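How to Clear Cups and Bottles Out of a Bedroom

Posted by Roya Jafarzadeh, April 7, 2018

Drinkware piles up in bedrooms. A bottle goes on the windowsill, a glass stays on the floor, and the kitchen cabinet slowly empties. This is the method we use at our place in Viltdale. You need a tray or a shallow box, a dish towel and a clear spot on the bed.

Step 1. Pull the bedding back

Push the quilt and any loose sheets toward the headboard. Leave enough flat space to lay everything down with a little room between pieces. Clothes and plush toys can stay on the side for now.

Step 2. Collect everything in one place

Check the nightstand, the desk, bags and under the bed. Empty anything with liquid in it before it goes on the bed. Lay tall bottles on their sides — a mattress is too soft for them to stand safely. Keep glass where you can see it.
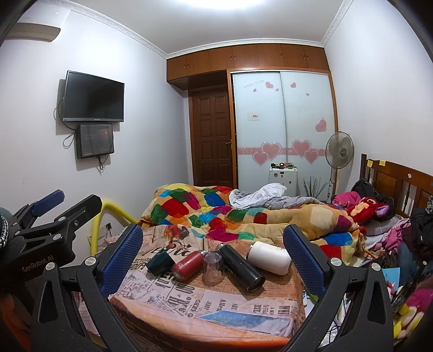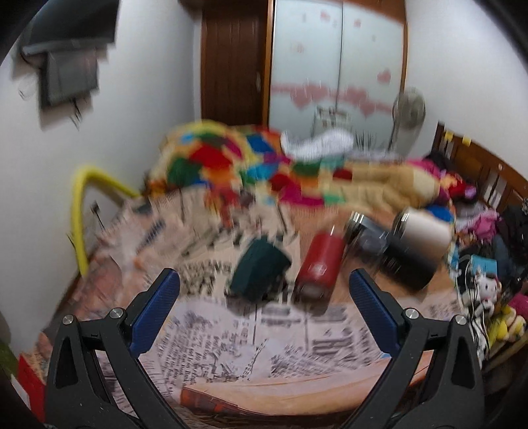
Red bottle and glass in the middle, patchwork heaped at the back.

Step 3. Sort by where it goes

Glass goes to the kitchen first, carried by hand. Next come the insulated bottles. Match each one with its lid and set aside any that have lost theirs. My sister Mehrangiz puts lidless ones in a box by the door and gives them until May.

Step 4. Wash

Use warm water, dish soap and a bottle brush. Take out rubber seals and wash them separately. For a stale smell, put 2 teaspoons of baking soda in the bottle, fill it with warm water and leave it overnight. Rinse well and dry upside down with the lid off.

Step 5. Put the bed back

Shake out the bedspread, check it for damp spots and pull the quilt down again. Keep one bottle in the room and store the rest in the kitchen.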